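Week 4: Openwork and closed work

Okay, quick recap before we get into it. Last time we did plaiting and twining, and I promised you we'd get to the fun question, which is how much basket you can leave out and still have a basket. I've been weaving for 12 years and I still get this wrong!

Closed work is what most of you made for your first project. The strands sit tight against each other, and the strength comes from all that packing. Openwork leaves gaps on purpose, so each crossing has to do more of the job. If the crossings slide, the whole wall sags (ask me about my July disaster).

The gaps also decide what a basket can carry. Rice, no. Big round things like heads of cabbage, sure, and you get air moving through as well.

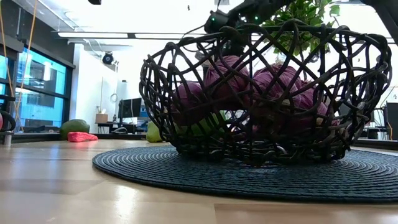
Bases and rims

Conceição Seixas, who taught me, always started with the base and made us redo it until it sat flat. A narrow base with a wide rim looks lovely, but it tips more easily — so keep the weight low. Coiling is a different animal: you go round and round from the center and stitch each row to the last one. It's great for mats.

For next time

Read the Munia handout, pages 46 to 52. Bring one sample of each kind, palm-sized is fine, and soak your reed before you come. Scissors are in the drawer.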